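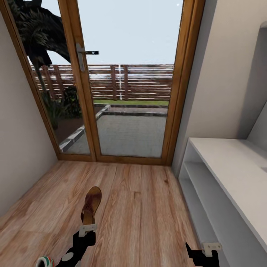
Vol. 7, No. 12

Filed under: Theater / Data / Reviews Archive

# Storkia Stage Reviews

Storkia is a collection of 1,428 reviews of plays and musicals at regional theaters, typed up from the back files of the Tazi newsletter. Each review is one plain text file. A separate table, `productions.csv`, lists the play, playwright, director, theater and opening month.

## Layout

- `reviews/` holds the texts, named by issue and page
- `productions.csv` has one row per production
- `notes/` has spelling queries still open

## How it was made

Haruna Tsuchiya and Stuart Sowerby typed the early issues by hand. Later ones were scanned, and Freya Rudd corrected them against the printed pages. Star ratings were dropped after the newsletter changed its scale. Reviews of touring shows appear once, under the first theater visited.

## Known problems

- 60 reviews have no byline.
- The December issues are missing their cast lists.
- Revivals sometimes carry the date of the original production. Check the `year` column before using it.

## Use

Free for teaching and research. Please credit the reviewer as well as the collection. Send corrections to Wai-kit Lau, with the file name in the subject line.

Last updated 9/4/25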